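Renu Solanki looks after the two-arm cell at Girkwood, and most of her work on it is done with hand tools. Each arm sits on a plate bolted to the front rail. Every 600 hours she checks the bolts, starting with the left arm, then wipes down the rail. 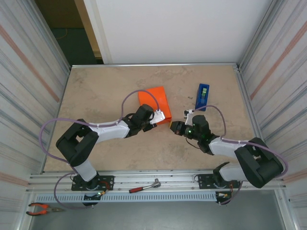 Cables take longer. They have to follow the wrist through its full reach without pulling, so she runs each arm slowly through 20 positions and watches the loop at the shoulder - if it snags, she moves the tie and starts again. A full check takes her 70 minutes. The next is due in July.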